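Firholm Fabric Shaver Review: Good on Wool, Slow on Everything Else

By Zahira Siregar
9 Dec 2021

I have used the Firholm fabric shaver since January on sweaters, coats, two blankets and one couch. It is a corded model with a round head, a clear lint cup and a dial for the height of the guard. I bought it to replace a battery-powered Renora that lost power halfway through every sweater. The short version is that the Firholm is a better tool for knits, and I would buy it again, but the cup is too small and the instructions leave out some things you need to know.

What you get

In the box are the shaver, a spare set of blades, a cleaning brush and a plastic cap for the head. There is no pouch. The cord is long enough to reach from the outlet behind my dresser to the middle of the bed, where I do most of this work. The plug is a bulky one and covers the second socket on some power strips.

The body is heavier than the Renora's. My hand got tired on the couch, but on clothes the weight helps, as you can let the head rest on the fabric and steer it.

On sweaters

The dial has 3 positions. The lowest is the one closest to the fabric, and I only use it on tightly knit sweaters. On a gray merino crewneck with bad pilling under the arms, it cleared both sides in one sitting and left the surface even. The middle position is the right one for lambswool. For anything loose or fuzzy, use the highest and go over it twice.

Pull the fabric flat with your free hand, but don't stretch it. I stretched a cuff on an old cardigan and the blades caught a loop. The hole was small and I was able to darn it. The leaflet says only to "use on a flat surface," which could be a lot clearer.

On coats and jackets

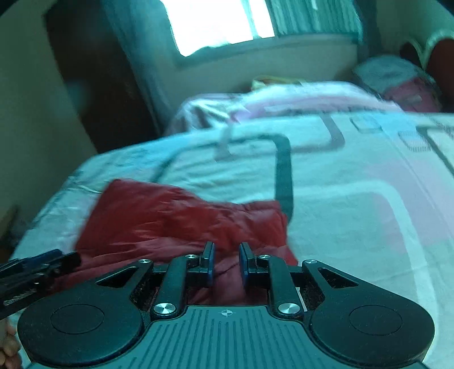
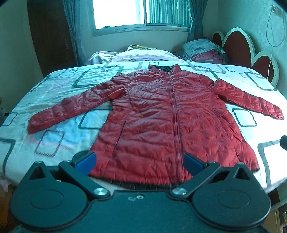
Wool coats are where the Firholm earns its price. The blades cut through the hard little pills that form where a bag strap rubs, and the Renora never managed that. My camel coat took an evening, most of it spent on the right hip and the inside of the collar. Quilted jackets are a different matter. With something like the red puffer, zipped up and spread out on the bed, there is very little for a shaver to do, and the puffed sections and stitching give the guard nothing level to ride on. I keep it away from shells like that and use a damp cloth. Fleece jackets are fine on the highest setting, though they fill the cup fast.

Pui-shan Poon, who edits this page, tried the shaver on a boiled wool jacket and thought the middle setting was too gentle. She had to drop to the lowest for the back panel. I would still start high and work down.

On the couch

Our couch is an Udwood two-seater with a woven cover, and the seat cushions had pilled badly. The Firholm did the job, but I had to stop and empty the cup so often that it took most of a Sunday. It also gets warm. After a long stretch the motor housing was warm enough that I switched it off and let it rest. If furniture is your main reason for buying a shaver, look for one with a bigger head.

Cleaning and noise

The cup pulls straight off. Lint packs in behind the blades, and the brush gets most of it out. Unplug it first. I take the guard off every few uses and wipe the inside with a dry cloth. The blades lift out with a fingernail.

It is loud, somewhere between an electric razor and a hand mixer. I would not run it next to a sleeping child.

Compared with the Lam

I borrowed a Lam shaver for a couple of weeks to see if the extra money was worth it. It is quieter, the cup holds more, and the cord detaches for storage. On the merino I could not see any difference in the result. The Lam has no height dial, though, and it made me nervous on loose knits.

Score

8 out of 10. Points off for the small cup and the thin leaflet. Replacement blades come in pairs and have been easy to find so far. I am still on the first set, and they have started to drag a little on thick wool.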